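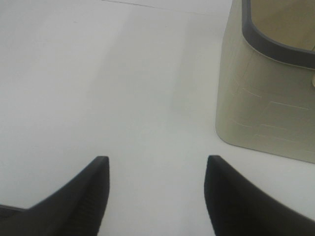
Section 7. Putting your room on Listik

For hall managers, pub landlords, anyone with a function room to let. You need the venue account set up already (see the section before this one). If you haven't had the welcome email, check junk, then ring Sharon Kinyua on the Listik desk. Mornings best.

Have ready before you start:
Floor plan or a decent sketch. Capacity figures, seated and standing, as on your fire certificate. Hire rates. Bar and kitchen details. Your cancellation terms. Bank details for Flarnach if you're taking deposits online.

Allow an hour for a first room. Second one goes much quicker, you can copy it.

7.1 Add the room

1. Log in. Go to My Venue, then Rooms, then Add.

2. Type the room name. Use what's on the door. "The Garden Room" is fine, "Stunning Garden Room for Weddings!!" will be sent back.

3. Pick the room type from the list. Hall, private dining, bar area, marquee, meeting room, other. If you pick Other you get a text box, keep it short.

4. Put in both capacities. Seated means seated at tables, with room for staff to get round. Standing means standing with the tables gone.

5. Tick the event types you'll take. Don't tick the lot. If you don't want eighteenth birthdays, leave them unticked and you won't be shown in those searches.

6. Press Save Draft. Not Publish, not yet.

Note: the page logs you out after 15 minutes of doing nothing. Anything not saved goes. Save as you go.

Caution: capacity can't be higher than your licence figure. Listik doesn't check it against anything. You're the one who has to.

7.2 Description

1. Open the draft. Click Describe.

2. Write the short line first. This is what shows in search results. Say where the room is and what it's good for. "Ground floor hall behind Rimby high street, own entrance, own bar" does the job.

3. Write the long description. Parking, steps, toilets, heating, what time the music goes off. People ask about parking before anything else so put it near the top.

4. Fill in Access seperately. Door widths, ramp, hearing loop, accessible toilet and which floor it's on. If there's a step say there's a step.

5. Save Draft.

Note: phone numbers and web addresses get stripped out of the description. They go under Contact.

Neema Mwakalinga at the Mosoti rooms rewrote hers after a run of enquiries all asking whether the kitchen was included. One sentence added, the questions stopped. Worth reading back over your old emails for the thing everyone asks.

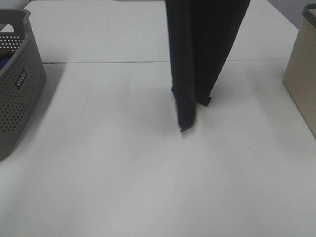 Fig. 7a. Dark grey fabric above a white table.

7.3 Hire rates

1. Click Rates.

2. Choose how you charge. By the hour, by session, or whole day. Mix them if you like but the customer sees all of them, and it gets messy.

3. Enter the rate for each. Tick the VAT box if it applies, leave it if not. Don't add the VAT yourself and then tick the box, it'll go on twice.

4. Set minimum hire. Most places go for 2 hours. For weddings set it to whole day or you'll get someone wanting the middle of a Saturday-type slot and nothing else.

5. Peak rates go in the second table. Put the dates in, then the rate. Leave it blank and the normal rate applies. December catches people out every year, do it now.

6. Extras: linen, chair covers, PA, projector, staff, corkage. One line each. Price each or price per head, pick from the drop-down.

7. Save Draft, then Preview. Read the total on a made-up booking and see if it's what you'd quote over the phone.

Caution: changing a rate does not change bookings already confirmed. It does change open quotes. If you've quoted someone and want to hold the price, open the quote and tick Lock.

7.4 Calendar

1. Click Calendar, then Import if you keep one elsewhere. Otherwise type in what you've got.

2. Block out regulars first. Dance class, toddler group, choir practice. Use Repeat and give it an end date. With no end date it stops in January, and the slots open up again without telling you.

3. Add turn-round time under Settings. This is the gap for clearing and resetting between hires. It's added after each booking and the customer doesn't see it.

4. Mark any provisional holds in amber. Confirmed in red. Amber still shows as free to other people, so if you mean no, use red.

5. Check next month and the month after against your paper diary. Yes, by eye.

Note: imported calendars refresh overnight. A booking you take at the bar at 6pm isn't on Listik until the next morning unless you put it in by hand.

Caution: two rooms with a folding wall between them? Link them. Calendar, Settings, Linked Rooms. If they're not linked both halves can be let while the whole is let. Iraklis Economou had a christening party and a quiz turn up together this way and had to open the wall back up and put everyone on one bar.

7.5 Catering and bar

1. Click Food and Drink.

2. Choose in-house, approved caterers, or bring your own. One only.

3. If approved caterers, add them by name with a contact. Ask them first.

4. Upload menus as PDF. Date them in the file name so you know which is the old one. Allergens must be on the menu itself, not on request.

5. Bar: licensed hours, cash or card, whether a tab is allowed, minimum spend if any. State last orders and the time the room has to be clear. Those are different times.

6. If customers use your kitchen, list whats in it. Oven, hob, fridge, urn, crockery. Say what isn't there too, tea towels for one.

7.6 Deposits through Flarnach

Skip this if you take deposits by bank transfer or in person.

1. Go to Payments, then Connect Flarnach. You'll be sent to their page. Sign in or make an account.

2. Put in the bank details. The account name has to match the venue name exactly or it bounces. "Ltd" and "Limited" count as different.

3. Back on Listik, set the deposit. Percentage or flat amount.

4. Set when the balance is due. Days before the event, not days after booking.

5. Set damage deposit, if you take one, in its own box. It's held and released, it isn't income. Don't lump it in with the hire deposit.

6. Paste in your cancellation terms. The customer has to tick to agree before paying. No terms, no button.

7. Run a test payment. The button is at the bottom. No money moves.

Note: refunds are done from Listik, not from Flarnach. Do it the other way and the booking stays live in your calendar.

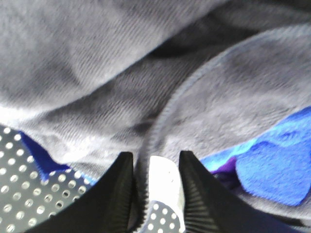
Fig. 7b. Grey fabric with a diagonal twill, folded.

7.7 Check and publish

1. Open Preview. Look at it on a phone as well, most customers will.

2. Go down the checklist on the right. Anything red has to be fixed. Amber is advice.

3. Press Publish.

4. Wait for the approval email. Elibariki Tanui's team reads each new room before it goes live. Usually same day, longer if you send it in the run-up to Christmas.

5. Once it's live, search for your own venue as a customer would. Town, event type, guests. If you don't come up, it's nearly always capacity or an unticked event type.

Note: sent back? The reason is in the email, under your room name. Fix that bit only, publish again, you don't go to the back of the queue.

7.8 Enquiries

New enquiries come to the email under Contact and to the Inbox tab. Reply from either.

1. Open the enquiry. Check the date against the calendar before anything else.

2. Press Quote. Rates fill in from 7.3. Change what needs changing.

3. Add a line or two of your own. Offer a viewing, give times.

4. Send.

Quotes run out by themselves after the number of days in Settings. Change it if you want longer for weddings.

If the room's taken, press Unavailable and suggest another date. Don't just leave it sitting, unanswered enquiries push your listing down.

7.9 If it goes wrong

Error 37 on saving: file too big or wrong type. Usually the menu. Save it again as PDF and retry.

Room shows as "Hidden": a payment detail has expired, or you've been logged as closed. Look under My Venue, Status.

Dates showing free that aren't: import has failed. Calendar, Import, Refresh Now. Then check by hand.

Double booking: ring both customers before you touch the calendar. Then ring the desk, ask for Eusebio Alvarado. Don't cancel either one online first, the refund goes out straight away and can't be called back.

Wrong venue name on invoices: My Venue, Legal Name. Old invoices won't update, new ones will.

Adding staff logins is in the next section.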